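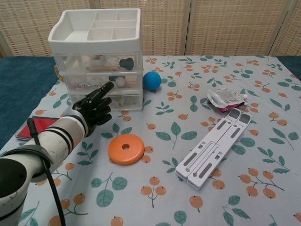
The owner of Pultetti has a rule for new customers, and she tells it to me before I have my coat off. "Bring me the drawer you're ashamed of," she says. "Leave the closet for later. Everybody wants to start with the closet!"

Pultetti is a one-woman organizing business in Caltcombe, run from the back room of a house on a hill, and small things are all it does. She'll turn down a garage. She'll turn down an attic, politely, and give you the number of someone who likes ladders. What she wants is the stuff that lives in cups and on windowsills: beads, spare knobs, game pieces, the little rubber foot that came off something in the spring. She has been at it for 8 years and talks about it the way other people talk about a band they followed on tour.

"I grew up in a house with a button tin," she says. "My grandmother would pour it out on the bed and I could stay there until dinner. I think I'm still doing that. I just send invoices now."

She keeps her work table dressed, always, and on the day I visit it has on the blue-gray cloth with the orange berries. She bought it for the color. "Gold shows up on it, black shows up on it, clear beads show up pretty well. White cloth is awful. You lose every white thing you own, and people own so many white things." She also likes that it softens the noise. Tip a jar of beads out on bare wood and you'll be finding them under the radiator until October (she has, she adds, and they were).

The organizer she likes best is one she recommends so often that friends tease her about it: white plastic, three clear drawers, with an open tray on top split into compartments. I ask what's so great about it, and she is off.

"Okay, so the drawers you can see through, kind of. It's a little cloudy. I love that it's a little cloudy! If it's perfectly clear it looks like a mess from across the room, and if it's solid you forget what you put in there and you buy it all again. With this you get a hint. You see a bit of glitter and you think, right, beads."

And the tray? She keeps hers empty, which surprised me, as it's the part I would have filled first. "Everyone fills it first. Then it's full, and the next thing that comes out of your pocket goes on the table, and you're back where you were. The tray is for today. At night it gets emptied into the drawers. I'm strict about that and about nothing else in my life."

Her drawers are sorted by a system she calls "use, pretty, who knows." She won't defend it as science. The first group is parts that belong to something, the second is beads and the like, and the third is whatever she can't name yet. Things drift between them. A ball can live in with the beads for months if that's where it fits, and she doesn't lose sleep over it.

Big things are another matter. A ball the size of the bright blue one beside the organizer will never go in a shallow drawer, and she is against trying. "People get so stubborn. They'll jam it, the drawer bows, now nothing slides. Some things just sit next to the box. Let them sit next to the box."

The same goes for a laptop stand, in her view. Hers is the white folding kind, and she likes it flat on the table when she's sorting so she can pop it up to look at a customer's photos and fold it down again. Snacks are allowed too. She won't work with anyone who's hungry, and she says a two-hour session on an empty stomach ends with someone crying over a keychain.

Her biggest job so far came from Saavedra, a bead and trim shop across town that was moving to a smaller space and had years of loose stock in coffee cans. They told her to expect 1,000 pieces that didn't match anything on the shelves. She used every flat surface in her house and 93 paper cupcake liners, and she still lights up describing it.

"Cupcake liners are the best sorting cups there are. They're cheap, they're light, you can write on them, and you can pinch one into a spout and pour. I had them on the stairs! I had them on top of the fridge. The shop called to ask if I was okay and I said I'd never been better."

Since then she has put together a short guide with Zastard, a small local press that mostly does seed packets and calendars. It's a folded sheet, really, with space to write down what goes in each drawer. The first run was 1,000 copies and she has a box of them by the door. I was given two.

I ask what she would tell someone who has one drawer and one free evening. She thinks about it, straightening a corner of the cloth.

"Put a cloth down. Pour the whole drawer out, all of it, don't pick. Then find one thing you're happy to see again, there's always one, and start with that. Oh, and have a bowl for coins. You'll find coins."

Before I go she asks what's in my own coat pockets. Two pen caps, a washer and a bead I can't explain. She takes the bead over to the window to get a better look at it.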